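Hiser Household Text Corpus

Version 2, released January

Summary

Hiser is a collection of short written records about how people store, label and reorder everyday supplies at home. It was compiled by Zubaida Swati and Weidong Tang for work on text normalization: unit spelling, abbreviations, misspelled product names and mixed date styles. The release holds 336 records in one tab-separated file, plus a schema file and a changelog.

Contents

records.tsv: one record per line, UTF-8, Unix line endings
schema.txt: column names, types and allowed values
CHANGES: differences from version 1
LICENSE: terms of use

Columns

record_id: integer, stable across versions
room: kitchen, bath, laundry, hall or other
raw_text: the note as written, including line breaks encoded as \n
norm_text: the note after normalization
unit: canonical unit, or empty
annotator: initials
flag: empty, "unclear" or "split"

Collection

Contributors in 14 households typed or transcribed the notes they already kept: shopping lists, shelf labels, freezer inventories, reminders stuck inside cupboard doors. No prompts were given. Notes longer than 8 lines were split, and the parts share a flag value of "split" with consecutive ids. Names, phone numbers and street addresses were replaced with the tokens NAME, PHONE and ADDR before annotation began.

Paper goods and metalware account for a large share of the ambiguous entries. "Pack" may mean a single wrapped item or an outer carton, and "tray" is used for both the vessel and the quantity it holds. The unit guidelines treat these as separate senses, and the annotator picks one from the rest of the note.
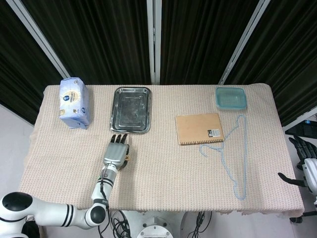 Paper package and steel tray on a covered table.

Annotation

Each record was normalized once by Lihua Xia and once by Jinlong Xie, working separately. Disagreements were settled by Thaddäus Marti. The pre-settlement versions are not distributed. Rules of note:

Numerals stay numerals. Spelled-out numbers are converted only when a unit follows.
"doz", "dz" and "dozen" all map to dozen.
Brand names keep the contributor's spelling in raw_text and are lowercased in norm_text.
Crossed-out words are dropped from both fields.

Known problems

The room column is unreliable for notes that cover a whole house; most were assigned "other". The Ornia tokenizer splits \n into two tokens unless literal escapes are turned off. Ravex reads the file correctly but trims trailing spaces, so offsets computed there will not match ours.

Changes from version 1

The column qty was removed. Its values were inconsistent and can be recovered from norm_text. Duplicate notes within a household were merged under the lowest id. The schema file now lists "hall" as an allowed room.

Use

Suitable for testing normalizers and for small error studies. Too small for training. There is no official split.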